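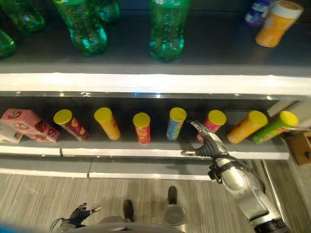 3.2 Store sample and shelf audit

Audits were done in July, 6 corner stores in Eltwood plus the Tollunov servo. Owners were asked first, all said yes. One later pulled out over opening hours and was replaced with a milk bar on Mthembu Street.

Each store got two visits, morning and after school. Price tickets recorded as shown, specials noted separately. Where a ticket was missing we asked at the counter, and if the counter didn't know either the line was left blank. Unit price is per 100 mL for drinks, per 100 g for chips, biscuits and lollies. Diet and regular lines kept apart, as in the earlier Olteo survey, but flavours pooled.

Figure 2. Soft drink above, snacks below: two-tier shelving.

Shelf height was coded low, middle or high against the eye level of a primary school kid. Second coder (Wakana Furukawa) redid a subset blind to the first set of codes. Disagreements were nearly all about end-of-aisle units, which don't fit the scheme well; settled by discusion. See Limitations.

3.3 Purchase diaries

Families kept a paper diary for two weeks. 99 came back usable. Illegible entries dropped, not guessed. Purchases by kids on their own were marked with a tick, though some households ticked everything and those were were excluded from the pocket money analysis. Pooled file has 3,000 line items, coded to the same categories as the shelf audit. Diary closed off and locked August 16, 2024, before any modelling.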